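Tornalthorpe Household Words, version 5

README

Maintained by Yareli Becerra and Apolinar Huerta. Last revised 2021-09-05.

What is in it

A list of 241 words that people in Tornalthorpe use for things in and about the house, with the meaning each speaker gave and a spelling we settled on between us. The words came from recorded talks at kitchen tables, plus one shoebox of letters lent by Marilou Estrella. There is one file for the words, one for the speakers (age band and street only) and one for our notes.

What we doubt

Earlier versions called this a dialect word list. I took that line out. A fair number of the entries are used all over the country, and the speakers only believed they were local. "Slop cloth" is a good case. Three people swore it was never said outside the town, and then Estrella Tlapale found it in a cookery book printed two counties away. We kept the entry and marked it W, for wider use. There are 193 entries without a W, and I would not bet on all of those either. No mark means we have not found the word elsewhere, and we did not look very hard.

The claim that the town has its own word for every kind of cloth comes from the old Savari pamphlet. I have read it twice and it gives no sources at all. Please stop quoting it to us.
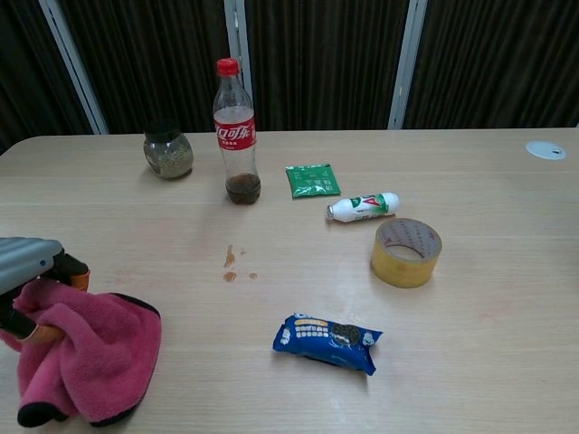 Meanings are shakier than words. Ask someone what a "pudge jar" is and they will point at whatever is nearest. One speaker said it was for tea, her sister said it was for buttons, and both were quite cross about it. We list both and do not choose. Where the notes say "agreed", it means two people gave the same meaning without hearing each other. Before version 4 it sometimes meant they were in the same room, so treat older copies with care.

Spelling

Mostly Apolinar's. He writes what he hears and I argue. Do not use the spellings as proof of how anything was said.

Known faults

The Quintero Street talks were typed up from memory after the recorder failed. They are marked Q. I wanted them removed and lost the argument.

Eliseo Ponce's counts of how often each word is used have been dropped. He asked people to guess, and people guess high when they like a word.

One entry, "pudadard", is probably a family joke. It stays until someone owns up.

Using it

Copy it, change it, print it. If you print it, keep the W and Q marks. A school quiz sheet left them off and we are still getting letters.

Corrections are welcome if they come with a name, a street and the sentence the word was used in. "My nan said it" is not enough without the sentence. The next version is due in January.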